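# How to organize a glass-lid box for small jewelry

I have a wooden box with a glass lid, and for a long time I was using it in a wrong way. I put each thing where there was a free place, and after one month I was again searching for the second earring. My friend Sobia Khokhar, who repairs watches at home, showed me her way of doing it, and I changed it a little for myself. The work takes one evening.

## What you need

- a box with compartments and a lid you can see through
- a soft dry brush (a clean makeup brush is good)
- a cotton cloth, not paper
- a tray or a big plate with a rim
- 4 small bags that close
- a pencil and a sheet of paper

My box is from a small shop in Vundodton. If you are still choosing, look first at the sizes of the cells and only after that at the color of the wood. A box where all cells are the same size is pretty, but a bracelet doesn't like to be folded. Take one which has small cells and also at least one long or wide place.

## Step 1: Empty the box

Open the lid fully and hold it with one hand while you take the things out. On some boxes the hinge is weak and the lid can fall on your fingers. Put everything on the tray. The rim is important, small earring backs roll very far.

Do not turn the box upside down to empty it. I did this once and two rings hit the glass.

## Step 2: Clean the inside

Go with the brush along the dividers, from the back to the front, and collect the dust in one corner cell. Then lift it out with a piece of sticky tape. Please don't use water on the lining. If there is a stain, leave it and put something over it.

The glass you can clean with the cotton cloth, a little damp. Put the liquid on the cloth and never on the glass, otherwise it goes under the wood and stays there.

## Step 3: Sort on the tray

Make these groups:

1. Things you wear every week
2. Things you wear some times in a year
3. Things to repair
4. Single pieces without a pair

Groups 3 and 4 don't go back in the box. They go in the small bags, and the bags go in a drawer. This was the hardest part for me. Before sorting I had 82 pieces, and a good part of them I didn't wear since I moved to this apartment.

## Step 4: Draw a plan

Draw the cells on paper and write in each one what will live there. It looks like too much work for such a small box, but it is easier to erase a word than to move the same chain 3 times.
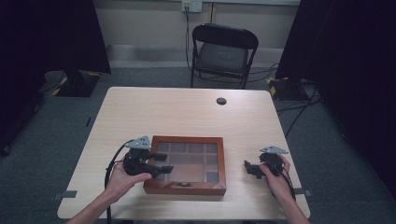 For the small square cells I write rings and earrings, one pair in each. The bigger cells are for brooches and for chains, closed at the clasp before you lay them down, so that they don't make knots. The widest place I keep for bracelets and one watch.

## Step 5: Fill it

Set the box on a table with free space on both sides, so your elbows are not pushing anything. Begin with the row which is farthest from you. If you begin near, your sleeve will pull things out when you reach over.

After filling, close the lid slowly and look through the glass from the side. Nothing should touch it. If a brooch is too high, lay it flat or give it another cell.

## Small problems

**The chain is already in a knot.** Put it on the cloth and open the knot with 2 thin needles. Don't pull the ends.

**The clasp doesn't hold.** Check first that no chain is caught under the lid. If it is still loose, a very small bend of the metal can help, but do it gently.

I repeat the cleaning in October, when I also change my summer clothes to the winter ones.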